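Filed under: Meetings & Minutes | Community Kitchen Garden

Wellska Street Kitchen Garden
Minutes of the winter planning meeting, January 10, 2025

Held in the back room at Mensah Hall. Adalberto Bittencourt in the chair. The chair opened by saying how glad he was to see such a full room in the middle of winter, and that he had been looking forward to this meeting ever since the last tomatoes came off the vines. Minutes of the previous meeting were read and approved with one correction (the late pepper variety was spelled wrong in two places).

1. Looking back at the season

The chair went over the past year and it was a really good one! The tomatoes did better than in any season since the garden opened. The lettuce bolted early in the two south beds but held up beautifully in the shade behind the shed, right through the warm spells. Cucumbers were a letdown again. The bean teepee was a big hit with the kids and will be back, taller this time if we can find the poles.

We gave away 17 crates of produce through the front gate stand. Several members said the stand was the best part of the year for them, and there were a lot of stories about people walking by who stopped for a tomato and stayed to pull weeds.

2. Summer burger supper

Long and happy discussion. Everyone wants the supper again in August. The idea is the same as before: burgers with as much as possible from our own beds, so lettuce, tomato, onion and pickles if the cucumbers cooperate. Bread and patties will be bought in.

It was agreed that an assembly table works better than people building their own from bowls passed down the benches. Trays lined with parchment, lettuce down first, and everything else in containers within easy reach. 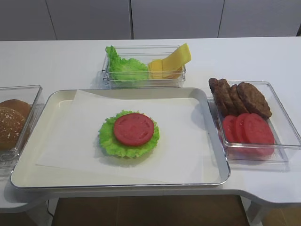 Lorna asked whether anyone had thought about the onions, as last time they were gone before half the line had been served, and she would happily plant an extra row herself if that was what it took. She added that the sweet onions had been the thing people talked about afterward, more than the burgers. The chair thanked her and the extra row was approved on the spot, to applause.

A suggestion to move the supper to the park was talked through and dropped. The garden is where people want to be, and we have the shade. Tables will again be borrowed from Mensah Hall, and the hall has already said yes to the date as soon as we settle on one.

Ticket or no ticket? Most of the room was in favor of keeping it free with a donation jar by the gate. Agreed.

3. Tomato varieties

This item could have gone on all night. Last year's trial had 6 varieties in the long bed, and the tasting notes from the harvest picnic were passed around. Some of the comments were very funny and a few were hard to read on account of juice.

The big slicing tomato came out clear winner for sandwiches and burgers. It holds its shape when cut and does not slide out of the bun. The yellow one was loved for flavor but splits after rain. The plum type was nobody's favorite fresh but made wonderful sauce, and three members brought jars to prove it. These were opened and finished during the break.

On slicing: there was a strong feeling that we cut them too thin at the last supper. Thicker slices, cut close to serving time, and kept standing up in their container so they don't get squashed.

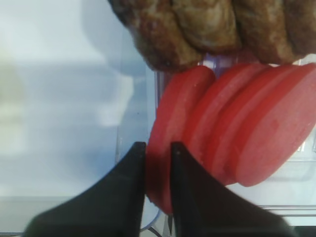
For the coming season we will grow more of the big slicer, keep the plum for sauce, and give the yellow one more chance under the rain cover. Seed saving worked well for the slicer and we have plenty of envelopes. The plum seed will have to be ordered. Members who want to start seedlings on their own windowsills should pick up envelopes and a growing sheet from the shelf by the door. Please write the variety on every single pot! We had a whole flat of mystery seedlings last spring and, fun as that was, it made the trial notes a headache.

A question came up about blossom end rot in the north corner. The feeling was uneven watering, as that corner is at the far end of the hose and gets forgotten. See item 4.

4. Water and the drip line

The old soaker hose has split again. Two options were looked at. The Futatis drip kit would cover both long beds and could be added to later. The Gramer hose is simpler and could be laid in an afternoon, but it would not reach the north corner without a second run.

After a good back and forth, the meeting was in favor of the Futatis kit. Around 500 dollars was set aside for this, to include the timer, connectors and a proper filter for the rain barrel. The chair will ask for a written price before ordering.

The rain barrels themselves came through the summer well. One lid needs replacing. Mosquito screens should be checked in early spring before the barrels are hooked back up.

5. Lettuce and greens

Following the bolting in the south beds, all of the summer lettuce will go behind the shed, with a fresh sowing every couple of weeks so that there is something young and crisp for the supper. The frilly green leaf type was praised for looking great on a burger and for coming back after cutting. Romaine will get a small patch for those who asked for it.

Slugs. Beer traps, boards, and going out with a flashlight were all recommended with equal passion. No decision was reached and members may use the method they like on their own section. No pellets, as before.

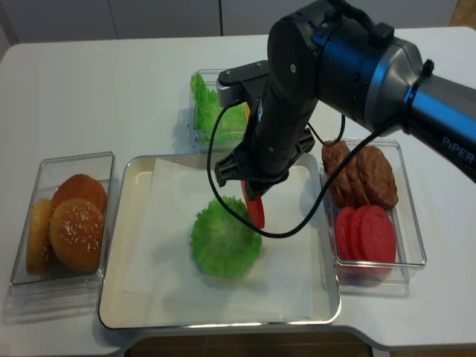 The south beds, now free of lettuce, will take the extra onions and a first try at sweet potatoes. There was real excitement over the sweet potatoes. The bed needs to be loosened deeper than we usually bother with, so please bring forks to the first work day.

6. Compost

The hot bin reached a good temperature and gave us lovely dark stuff by fall. The cold bins are full and one has been colonized by a very healthy squash plant, which produced better fruit than the squash we planted on purpose. Reminder that bread, meat and cooked leftovers go home with you and not into the bins. Cardboard is welcome, torn up, tape removed.

7. Any other business

The gate latch sticks in the cold. Lift and push.

The tool shed will be cleared out on the first work day. Anything without a name on it by then becomes garden property.

A member asked if the bean teepee could be named. Names may be left in the coffee can.

Jars from the sauce tasting are on the windowsill, washed, please collect.

The chair closed by thanking everybody for a wonderful year and for the sauce. Next meeting in the same room, date to be posted on the gate.

Related items
Minutes of the fall meeting
Tomato trial: tasting notes
Seedling growing sheet
How to sign up for a bed
Compost do's and don'ts
Work day checklist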